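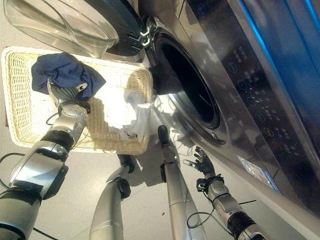
A reader in Wilomton wrote in after my last column to say that the ceasefire line at Muson was never worth defending in print, and that I should stop pretending four months of quiet amounts to a policy. The letter was polite and it ran to two pages. I have read it several times, and I still disagree with most of it.

The reader's main point is that the monitors have no power. They drive out in the morning, write down what they hear, and drive back before dark. When a shell lands near the Nair crossing, they can report it, but they can't stop the next one. All of that is true. The mission was set up to watch, and its mandate says so in the first paragraph.

Where I part ways is on what watching is worth. Before the monitors arrived, each side put out its own count of violations every evening, and the two counts never matched. Commanders used the other side's numbers as a reason to fire back. In December the mission logged 331 violations along the whole line. In the worst month before that, it logged 565. I would not call 331 a peace. People in the villages east of Muson still sleep in their cellars, and the school bus still takes the long way around. But the number went down, and both governments accepted it, which they had not done with any figure before.

The proposal now in front of the legislature would end our share of the funding and put the money into artillery shells. Supporters say the line will hold or fail on firepower alone. They may be right about the long run. I have covered enough of these arrangements to know that most of them end badly. Still, the mission costs very little next to the defense budget, and the shells it would buy would be used up in days if the fighting started again in earnest.

There is a better case against the mission, and I wish its critics would make it. The monitors are kept out of the Peltance district, where the heavy guns are parked. They have asked for access over and over and been turned away at the same checkpoint. A count that leaves out Peltance is missing the part that matters most to anyone planning an offensive. If the legislature wants to attach a condition to the money, it should be that one. Give the other side until spring to open the road, and say in public what happens if they don't.

That would mean a harder negotiation than our foreign ministry seems to want - and probably a louder one. It would also mean keeping the mission alive while the talks go on. I don't see how we ask for access to Peltance with no one left to send there.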